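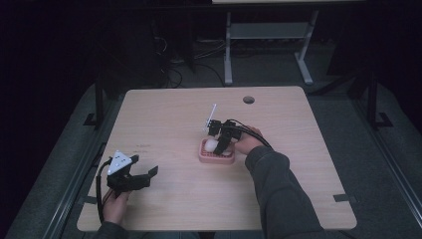

Whitlock Household Soap Survey: Data Card

Summary

The Whitlock Household Soap Survey records how bar soap is bought, stored and used up in private homes. The current release holds 394 completed household returns from the district of Cledulholm. Forms were sent to 400 addresses; six were withdrawn at the request of the household.

Contents

households.csv: one row per household, with 17 columns
bars.csv: one row per bar of soap, linked by household code
notes.txt: free-text remarks, lightly edited for spelling

Each bar is entered with its weight at first use, the room in which it was kept and the kind of dish or rack on which it stood. Weights are given in grams. Where a household had no kitchen scales, the weight printed on the wrapper was entered and the column weight_source reads "wrapper". 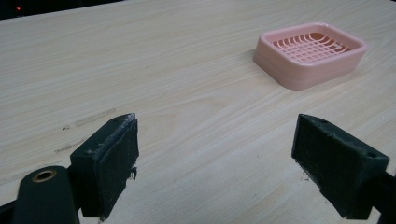

Known limitations

Liquid soap is not covered. Homes with more than one bathroom are under-represented, and 119 returns give no end date for at least one bar. These blanks have been left as they stand and should not be read as zero. Dish material was reported by the household and has not been checked. Users comparing plastic and ceramic dishes should bear this in mind,
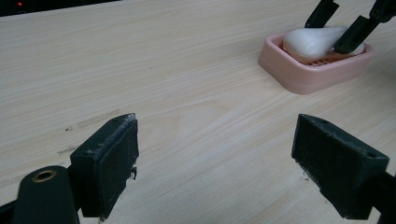

particularly where the number of returns for a given room is small.

Access and terms

The files are kept by the Gasik Archive and may be used for teaching and private study. Commercial use requires written consent. Corrections should quote the household code and the column name. Postcodes have been removed, and requests for them will be declined.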